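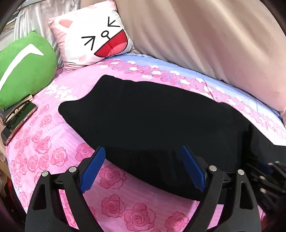
Re: [robots-maison] Portes ouvertes chez Quansah, qui y va ?

Bonjour la liste,

Bon, j'y suis allée, j'en suis revenue, et j'ai mis trop longtemps à écrire ce compte rendu (le jardin, la belle-famille, la chaudière, enfin bref). Je réponds au message de Máté qui posait les bonnes questions, je le remets ici pour ceux qui ont rejoint la liste depuis :

> De : Máté Orbán
> Objet : [robots-maison] Portes ouvertes chez Quansah, qui y va ?
>
> Salut à tous,
>
> Je vois que l'atelier Quansah ouvre ses portes à Treremard en juillet, démonstrations de pliage de linge et de rangement, entrée libre sur inscription. Je ne pourrai pas y être, je suis coincé à Lirkow avec le déménagement du labo.
>
> Si quelqu'un de la liste y va, je voudrais bien savoir :
> - si on peut prendre les pinces en main ou si c'est encore une démo derrière un cordon ;
> - comment ils s'en sortent avec les tissus sombres, parce que chez nous c'est la catastrophe ;
> - si c'est fait dans un vrai intérieur ou sur une table blanche avec un torchon blanc et des projecteurs partout ;
> - et si les doigts sont ceux de la doc de l'an dernier ou autre chose.
>
> Prenez des notes, et si vous arrivez à leur soutirer les fichiers des patins je vous paie un café à la prochaine rencontre de Turncombe.
>
> Máté

Alors je prends dans le désordre, désolée Máté.

D'abord le lieu. Treremard, c'est joli mais c'est au bout du monde, quatre heures de route pour moi avec la déviation, et le fléchage s'arrête pile au rond-point où on en aurait besoin. J'ai tourné dans le bourg en suivant une camionnette que je croyais du coin et qui cherchait la même chose que moi. Les gens de Quansah sont installés dans une ancienne maison avec l'atelier collé derrière : l'accueil et les machines côté atelier, le linge et le rangement côté maison. Donc oui, Máté, un vrai intérieur ! Les exercices de linge se font sur un lit, avec le drap rose à grosses fleurs, le coussin à tête de chat qui rigole, les rideaux et tout ce qui traîne dans une chambre. Pas de fond neutre. J'ai demandé si c'était voulu et on m'a répondu que oui, que les fonds unis leur avaient joué des tours : tout marchait à merveille sur la table de l'atelier et plus rien ne marchait dès qu'il y avait un motif dessous. Ça vous rappelle quelque chose ? Moi ça m'a rappelé notre hiver à Turncombe et le fameux plaid écossais.

Ensuite, prendre les pinces en main : oui, et même on vous y pousse un peu. Il faut s'inscrire sur une feuille à l'entrée, on attend son tour dans le couloir (prévoir de quoi s'asseoir, moi j'ai fini sur une marche) et après on vous les met dans les mains avec une explication très courte. Le principe pour ceux qui n'en ont jamais tenu : pas de bras robotisé à cette étape-là, c'est vous qui faites le mouvement avec la pince, la caméra qui est dessus enregistre, et c'est ce mouvement-là qu'on essaie ensuite de faire refaire à la machine. On travaille à deux pinces, une par main. Je pensais que ce serait instinctif, après tout je plie du linge depuis que je suis gamine. Eh bien pas du tout. On a l'impression de plier avec des pincettes à cornichons. Le poignet veut faire des choses que la pince ne suit pas, et surtout on ne sent plus le tissu : on ne sait pas si on tient une épaisseur ou davantage avant d'avoir commencé à soulever.

J'ai mis presque huit minutes pour mon premier pliage. La dame qui me guidait a été charmante, elle m'a dit que c'était dans la moyenne des débutants, je la soupçonne d'avoir dit ça à tout le monde. Le deuxième essai était nettement mieux, surtout après qu'elle m'a montré qu'il fallait arriver très à plat, presser légèrement le matelas avec le bout des doigts, puis refermer. Si on arrive d'en haut on ramasse le drap avec, et le drap à fleurs, croyez-moi, il vient tout seul.

Les doigts maintenant, puisque c'était le point qui t'intéressait le plus. Ce sont des patins bleus striés, avec des petites nervures fines et serrées, montés sur un dos sombre, le tout au bout d'une pince à biellettes noires. Donc plus les doigts lisses de la doc. J'ai posé la question des nervures et on m'a expliqué que les lisses glissaient sur le coton et collaient au synthétique, et qu'ils avaient fait je ne sais combien de variantes avant de s'arrêter sur celle-là. Quelqu'un derrière moi (un monsieur très au courant, avec un carnet) a demandé la dureté de la matière et la réponse a été un peu vague. J'ai noté « entre la semelle et la gomme », ce qui ne va pas beaucoup t'aider pour imprimer la tienne. Quant aux fichiers : non. J'ai essayé. Ils disent qu'ils réfléchissent à les publier mais qu'il faut d'abord remettre au propre la pièce de fixation. Donc pas de café pour moi, tant pis, mais je ne lâche pas l'affaire.

Les tissus sombres, parlons-en. Je leur ai dit que chez nous c'était la catastrophe (je t'ai cité, Máté, tu es célèbre à Treremard) et ils n'ont pas du tout fait semblant que c'était réglé. Une grande pièce de tissu noir bien étalée sur le lit, on la voit très bien de loin, le contour se détache sur le rose, aucun souci. Le problème commence à l'intérieur de la tache noire. C'est noir uni partout, on devine à peine un pli plus foncé d'un côté, et si on regarde l'image seule on est bien en peine de dire où est le dessus, où est le dessous et ce qui se cache dans la bosse. Et pour ne rien arranger, les pinces sont noires aussi ! Quand les biellettes passent devant le tissu, à l'écran ça se mélange. Les patins bleus, eux, restent bien lisibles, et j'ai trouvé que c'était une bonne raison de garder la couleur, mais on m'a dit que c'était surtout la matière qu'ils avaient en stock.

Ce qu'ils conseillent pour le noir, en vrac et de mémoire :

- partir du contour et y rester, prendre par le bord plutôt que de pincer au milieu ;
- garder l'autre pince dans le champ autant que possible, même sur le côté, même un peu floue, ça donne un repère ;
- éviter l'éclairage d'en face qui écrase tout, préférer la fenêtre de côté avec le voilage tiré ;
- ne pas lisser entre deux prises « pour faire propre », on a tous ce réflexe, moi la première, et ça ajoute des gestes inutiles dans l'enregistrement.

Ce dernier point m'a valu une petite remarque, je lissais sans arrêt. Ma mère serait fière.

Côté atelier j'ai été moins emballée. Il y avait un bras sur son socle qui rejouait des gestes appris, du rangement d'ustensiles surtout, et là on restait derrière une barrière, normal. Il a bien attrapé la spatule, il a ensuite longuement hésité au-dessus du tiroir, quelqu'un a appuyé sur un bouton et on a recommencé. Je préfère largement voir ça qu'une vidéo montée où tout réussit du premier coup, mais le public derrière moi s'impatientait un peu et les enfants voulaient retourner à la chambre, où on pouvait toucher. Pour le linge par le bras lui-même, pas de démo cette fois, ils ont dit « à l'automne peut-être » avec une tête qui voulait plutôt dire au printemps.

J'ai discuté aussi de la durée des séances, sujet qui revient souvent ici. Chez eux on ne tient pas les pinces longtemps d'affilée, les pauses sont obligatoires et franchement je comprends, j'avais l'avant-bras gauche en compote le lendemain. Le poids n'est pas énorme en soi mais il est tout devant. Si on en monte une paire pour Turncombe je vote pour un contrepoids vers la poignée, ou au moins une sangle. Je peux m'occuper de la couture de la sangle, en revanche qu'on ne me demande pas de toucher aux pivots.

Deux petites choses pratiques pour ceux qui voudraient y aller la prochaine fois : se garer en bas près du lavoir et monter à pied, et manger avant, le stand de crêpes annoncé sur l'affiche n'est jamais arrivé. Et retirez vos bagues, ça accroche dans la gâchette.

Máté, si tu veux mes notes manuscrites je te les scanne, mais je te préviens, la partie sur l'étalonnage est illisible, j'écrivais debout contre le chambranle. Et dis-nous où en est Lirkow, vous avez récupéré le grand plan de travail ou il est resté dans l'ancien local ?

Bises à la liste,

Solène

PS : le coussin chat, j'ai demandé, ils ne savent plus où ils l'ont acheté. Ma fille est très déçue.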